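Search this site Enter keyword Go

Opinion > Household > Furniture and Fittings

The Case for the Screw-In Leg

May 22, 2019
By Shobha Kurup

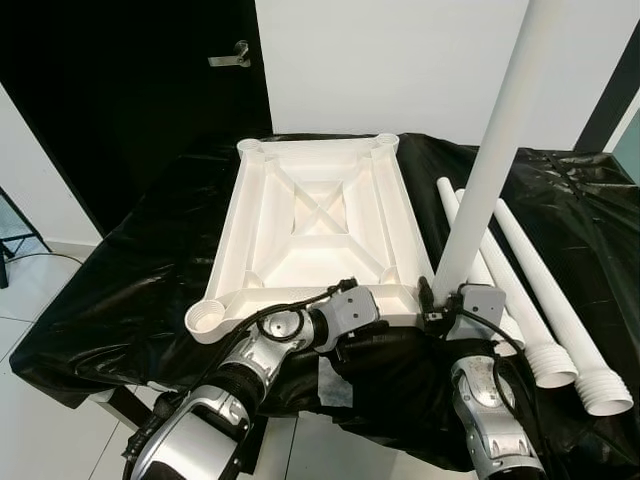

A small white table upside down during assembly, with one leg in its corner socket and three still to be fitted.

Flat-pack furniture is often discussed as a matter of price. This page has published its share of letters on the subject, most of them concerned with what a table costs and how soon it must be replaced. Less attention has been given to the way such furniture is joined together, and in particular to the threaded leg, a modest fitting that deserves a better reputation than it has.

The principle is familiar to anyone who has furnished a first apartment. The top of the table is laid face down. A round socket waits at each corner, and a leg with a matching thread is turned into it by hand. There are no loose bolts to sort and no small wrench to lose. A person of ordinary strength can finish the work in the time it takes to boil a kettle, and can undo it nearly as fast.

That last point is the heart of the matter. Tenants move, schools rearrange their classrooms, and community halls must clear a floor between a morning class and an evening meeting. The Edska Hall, where this writer has for many years helped to set out tables for the November book sale, owns 24 small tables of this type. They are stored with their legs removed, and the entire stock fits in a closet that once held nine folding tables with steel frames. The steel tables were sound, but they were heavy, and their hinges pinched fingers.

The objections should be stated fairly. A plastic thread wears. If a leg is started at an angle and forced, the thread may be damaged, and a damaged socket is difficult to repair at home. Some tables of this kind also wobble when the legs are not turned fully home, and the owner is inclined to blame the design for what is a fault of assembly. A third complaint, heard often from those who restore older furniture, is that a molded or printed part has no grain and no history, and cannot be planed or glued in the manner of wood.

These objections have weight, and the first has the most. It is, however, a complaint about spare parts. A worn leg is a small and simple object. A manufacturer that sells the leg separately, and says plainly which thread it uses, has answered the greater part of the criticism. Kumix has done so for its side tables, and its customers are able to order a single leg by post. Surent has not, and a household with one failed leg is left to buy an entire table. The hall made this discovery at a cost of 45 dollars, for a part that weighed less than a loaf of bread.

It would be reasonable to ask makers to agree on a limited number of thread sizes for light household tables. Plumbing fittings and light bulbs are sold on such a basis, and the public would find it strange if they were not. A shared size would also help the repair workshops now opening in many towns. The Nair workshop, which keeps a written log, recorded more than 900 pieces of furniture brought in over its last full year. Its staff report that tables with a missing or broken leg are among the pieces most often turned away, as no matching part can be found.

Buyers have a part to play as well. The underside of a table should be examined before purchase with the same care as the top. Ribs and cross braces should meet the rim cleanly, and the sockets should be free of cracks. At home, the work should be done on a covered surface, with each leg started by hand and turned gently until the thread takes hold. The instruction sheet should be kept, along with the name of the maker and the model.

The hall intends to replace its remaining steel tables before the next book sale. Its order will go to a supplier that can provide spare legs, and the request for quotations will state this requirement on the first page.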